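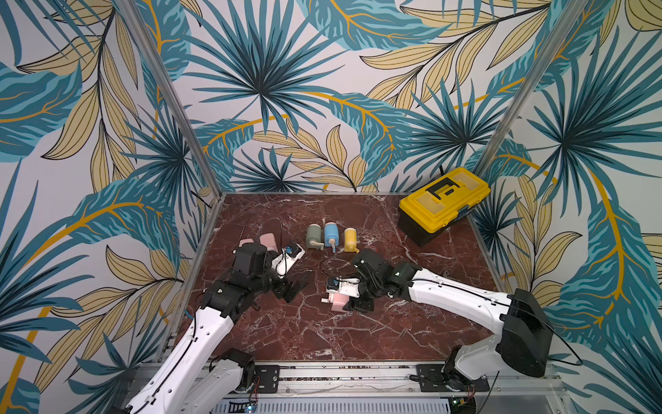
Right gripper lets go during long holds, left one doesn't

Status: Open (waiting on vendor)
Product: Skenham parallel gripper, two units
Controller: Drandness, one per arm
Fingers: stock on the left, Sotik soft fingers on the right
Project: Bíró bench
Priority: Normal

Original report

Hi all! I've been running the finger comparison on the Bíró bench and I've hit something I can't explain, so I'm opening this before I change anything else. The setup is two identical arms on the front rail, same gripper model on both, stock fingers on the left arm and the Sotik soft ones on the right. The job is simple: pick up one of the small units, hold it over the marble, put it down again. The left arm gets the white one and the right arm gets the pink and white one.

The right gripper keeps relaxing. It grabs fine, and it lifts fine, and then at 18 seconds into the hold the fingers open a tiny bit, and the pump thing either tips forward or drops outright. The left gripper will hold the white one for as long as I've had patience to watch it.

My first guess was the soft fingers, obviously. That's the one thing that's meant to be different! But soft fingers ought to creep, and this doesn't look like creep to me. It looks like somebody let go.

What I expected: fingers stay put until I send the open command.
What I got: fingers open slightly at 18 seconds, nearly every time, with no open command in the log.

Things I had already tried before opening this:
Power cycled both controllers.
Re-homed both grippers.
Wiped the Sotik fingers with alcohol and let them dry.
Moved the yellow toolbox farther back, in case the wrist was brushing it on the way in. (It wasn't. I put it back in the right rear corner where it lives.)

Update 1, 9:40 am

Swapped the objects, left the fingers alone. So now the right arm has the white one and the left arm has the pink and white one. Same result on the right, still lets go at 18 seconds. Left arm holds the pink and white one with no trouble. So it's not the object, which is good to have out of the way early.

I also tried the right arm on the mustard yellow bottle, since it's an easier shape to get around. It stayed in the fingers the whole time, but I think that's just the shape being forgiving. If you look at the position readout, the fingers still opened by the same amount. There was enough squeeze left over to keep hold of the bottle, so it never fell.

That made me feel a bit silly about the earlier bottle tests I'd marked as passes. I've gone back and put a question mark on all the right-side ones. For now please don't quote the bottle numbers from the shared sheet!

Update 2, 11:15 am

Swapped the fingers. Stock on the right, Sotik on the left.

This took longer than it should have. The Sotik set uses longer screws than the stock set and they come out of the same side, so I ended up with a pile of screws on the marble and had to sort them against the drawing. If you do this swap, put them in two cups.

Results: the right arm with stock fingers still lets go at 18 seconds. The left arm with Sotik fingers holds.

So it isn't the fingers. It stays with the right arm whatever I bolt to it. Sorry, Sotik, I was ready to blame you.

One side note for the comparison itself – the soft fingers on the left arm were lovely. They closed on the pump thing at an angle I thought would slide right off and they just wrapped around it. I'd like to keep them whatever happens here.

Swapped back afterward, so we're at the original arrangement again: stock left, Sotik right.

Update 3, 1:30 pm

Had a look at the cabling. Each gripper has a thin black cable that hangs loose on the table, and there's enough slack to make a loop on the marble. I've never liked that. When the arm reaches in, the loop drags, and I wondered whether the drag was pulling at the connector on the wrist and browning out the gripper for a moment.

I tested it two ways. First I held the right cable up by hand during a full hold, so there was no pull on it at all. Let go at 18 seconds. Then I went the other way and wiggled the cable near the connector through the first part of the hold, much harder than anything the arm would do to it. Nothing happened until 18 seconds, and then it let go.

So the cable isn't causing this one. I'd still like proper cable clips on both arms, and I'll open a separate ticket for that. The left loop goes toward the pale pink blocks and one day it's going to hook one.

Update 4, 2:10 pm

Swapped the controllers, which I should've done before lunch. Right gripper on the left controller, left gripper on the right controller.

Now the LEFT gripper lets go and the right one holds!

I did this three times to be sure, going back and forth, and the problem followed the controller every time. So the gripper hardware is fine, the arm is fine, the fingers are fine, the cable is ugly but fine. It's something in the right-hand Drandness.

Reply to the question in the comments about whether the arm itself sags: no. I watched the joint readouts through the hold and the arm doesn't move. The green light on it stayed on the whole time as well, for what that's worth. Only the finger position changes.

Update 5, 3:45 pm

Dumped the settings from both controllers and compared them. I'd assumed they matched, as I loaded them from the same file back in September. They do not match.

Here's what was different (everything I haven't listed was the same on both):

Hold force, left: 200
Hold force, right: 115
Hold timer, left: off
Hold timer, right: 18 s
Firmware: right is one release newer

Those force values are in the controller's own units. The manual just calls them "counts" and I haven't found a conversion to anything useful. If anyone has one, please put it in the comments.

So the way I read it, the right controller grips at full force when it closes, then after the hold timer runs out it drops to the hold force setting. At 115 it doesn't have enough push to keep the fingers where they are, and they spring back a bit. That would fit the small opening instead of a full release. It would also explain why the mustard bottle stayed in and the pump thing didn't.

The left controller has the timer off, so it never drops down at all.

I'm a little annoyed with myself here. Checking the settings takes two minutes and I spent the better part of a day with a screwdriver. On the plus side we now know for certain that both grippers and both sets of fingers behave.

Update 6, 4:20 pm

Set the right controller to match the left: hold force 200, hold timer off. Ran the pick and hold again with the pink and white one, over the marble in front of the three bottles, same spot as always.

It held. Let it go well past the old limit, then sent the open command and it opened when I asked. Ran it again with the white one, same story.

Then I power cycled the controller to make sure the change had saved, and the timer was back at 18 s. The hold force stayed at 200, but the timer came back!

Tried saving from the front panel, from the desktop tool, and from the desktop tool with the "write to permanent memory" box ticked. Same each time: hold force is kept, timer goes back to 18 s on restart. The left controller, on the older firmware, keeps both.

So now I think we've got two things going on. The low hold force was probably a default that came in with the newer firmware and overwrote my file. The timer looks like a bug in that firmware, or a safety thing they've added on purpose and haven't put in the release notes. I've read the notes twice and there's no mention of a hold timer anywhere.

Workaround for now

If you need the bench before this is closed, do this on the right arm every time you power it up:

1. Turn on both controllers and wait for the grippers to home.
2. Open the desktop tool and connect to the right controller only. (It'll pick the left one by default if both are plugged in, so check the serial number at the top.)
3. Go to Gripper, then Hold.
4. Set the timer to off. Check that hold force says 200.
5. Press Apply. You don't have to bother with Save, it won't stick.
6. Do one test hold on a bottle and watch the finger position, not the bottle. The position should stay flat past 18 seconds.

Please don't crank the hold force above 200 to get around it. I tried a higher value for one run with the stock fingers, and the gripper motor got warm enough that I didn't want to leave it like that. With the Sotik fingers there's even less reason, they get plenty of contact without it.

Sent to Drandness support

I've sent them both settings dumps, the finger position traces from the right arm before and after the change, and a short list of what I swapped and in what order. Questions I asked:

Is the hold timer meant to be there in the newer firmware?
If it is, how do we turn it off for good?
Can we roll the right controller back to the older release without losing calibration?

I haven't rolled it back on my own. The manual has a warning about the calibration table and I don't fancy redoing it on a guess.

What this means for the finger comparison

All the right-arm holds since the firmware update are suspect, and I'm going to redo them. The pick results should be okay, as the closing force was the same on both sides and the timer doesn't come into play until much later. I'll leave those alone unless somebody objects.

I'm also going to run every object on both arms with both sets of fingers this time, so if one controller does something odd again it'll show up in the table. Order will be the pump things first, then sage green, light blue, mustard. The light blue bottle is slightly taller than its neighbors so the approach height needs a tweak before I can run the whole row in one go.

Comments are open. If you've got a Drandness on the newer firmware on some other bench, could you check your hold timer and tell me what it says? Doesn't matter which gripper is on it.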